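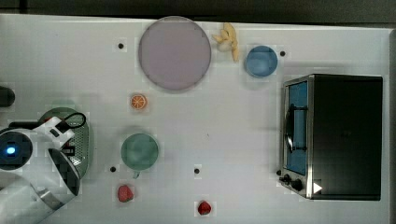

Breakfast table layout, white top, toaster oven on the right.

Feb 9, 2024

Breakfast set is finally out on the big white table and I am so happy with it! Until now we've been judging the pieces one by one on the shelf, and a cup on a shelf tells you almost nothing. Put it near some fruit and a plate and suddenly you know if the green is right. (The green is right. I had doubts in September and I take them all back.)

Working name for the whole group is still Kırmızıgül. The red in this layout comes from the strawberries, so the name will get a few raised eyebrows, but I like saying it and it's already on the box labels.

Notes while it's fresh:

Plate. The mauve-gray is the best thing we've picked this year. It reads as a color next to the white top but stays quiet next to food. I tried the cream one from the Skondville box first and it just vanished into the table. The slightly darker rim helps a lot, you get a clear edge from straight above and don't need a placemat. Large size is good. Keep.

Bananas. Pushed right up against the plate so they lean against the edge a little. I like it that way, it looks like somebody put the shopping down. Tried them on the plate too – too much like a fruit still life, and there's no room left for toast, which is the point of the whole exercise.

Blue bowl. Small, over to the right of the bananas. Lovely blue. I keep wanting it to be one size up. With cereal in mind it's mean, with jam or yogurt in mind it's perfect, so we should decide what it's for before ordering more. Ondgate has the next size in the same glaze, 29 in stock when I called.

Green cup. Handle pointing toward the near edge of the table, short handle, still wondering about it. My fingers fit fine, but please will everyone with bigger hands than mine try it with something warm inside and write the result on the sheet by the sink. I'd rather hear it now.

Colander. Green oval one, over on the left. Wasn't on the original list at all, I grabbed it to rinse strawberries and then couldn't stand to put it away. The two greens, colander and cup, talk to each other across the table. Adding it to the list, so that makes 5 kitchen pieces now with the plate, the bowl and the oven.

Orange. Cut side up, just under the plate. A small thing, but it warms up the middle so much. Slices dry out fast under the overhead lights, so cut a fresh one for every session and eat the old one (I've had a lot of orange today and have no complaints).

Strawberries. Two, near the front edge, one below the cup and one farther along. I started with a whole heap and kept taking them away until it felt like breakfast and stopped feeling like a market stall.

Toaster oven. Black top, stainless front, two knobs, and big! It takes over the right side more than I expected. From above that flat black top is a very heavy shape and everything else has to stay bright to balance it. Things to know if you set this up again:
- wipe the top right before, dust shows terribly on black
- leave a free patch on the door side, you need somewhere to set down a tray
- the steel picks up every fingerprint, cloth is in the Undier drawer

Spent far too long nudging things by an inch or so, and loved it. The table feels right with space in the middle and in front. My first try had everything evenly spaced in rows and it looked like a yard sale. Now the plate, bananas and bowl sit along the back, the cup and fruit wander forward, and the oven holds down its side.

Costs so far for dishes and fruit, 121 dollars. The plate is most of it. Fine by me.

Still to do:
- try the layout with toast on the plate, light and dark
- bigger blue bowl, borrow one before buying
- ask about a butter dish, something plain, maybe the same mauve-gray if they make it
- swap bananas before they spot, or keep the spotted ones for banana bread, very much in favor of banana bread
- napkins? Tried folding the linen one and it looked fussy. Maybe a rumpled one.

Leaving the dishes where they are overnight, fruit goes in the fridge except the bananas.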